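The Slow Monsters of Genby

The giant creatures in "Genby" rarely hurry. Over 68 episodes, the series follows a coastal town that shares its bay with animals the size of office blocks, and most weeks the animals are simply passing through. Trouble starts when somebody builds in the way.

The best known is Thân, a long gray sea beast that sheds its shell plates every October. In the story, each plate weighs 600 tons. The town of Findmont melts them down for roofing, and half of the first season deals with who owns the ones that wash up on the wrong side of the harbor wall. Thân fights only 4 times in the whole run, and loses the first two.

The suits were built at Ukstead, a workshop in a former cannery. Thân needed two performers, one for the front legs and one for the back, plus a third person outside the tank to work the jaw by wire. Water got into everything. By the second season the foam had taken on so much of it that the tail was rebuilt in hollow rubber — you can spot the change in the harbor episodes, where it floats a little too high. 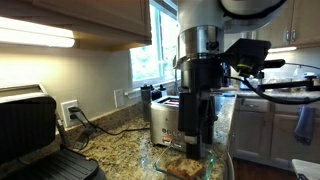 A glass baking dish and a two-slot toaster on the kitchen counter.

The miniature town was made to last. Most shows of this type flatten a city every week and build another, but Findmont stayed standing between shoots, and damage from one episode was left in place for the next. The broken crane from episode nine is still leaning over the fish market at the end of the series.

Not all of it holds up. The third season brings in a space creature with mirrored wings that belongs in a different show, and the episodes set inside its nest drag. The sound is uneven too. Thân's call, a low groan with a click at the end, is sometimes so loud that it covers the dialogue.

The final story sends Thân up the river to the old dam, where the water gauge reads 1015 and the town has one night to open the gates. It runs for two episodes, and the creature is on screen for less than half of that time. The rest is people carrying furniture uphill in the rain.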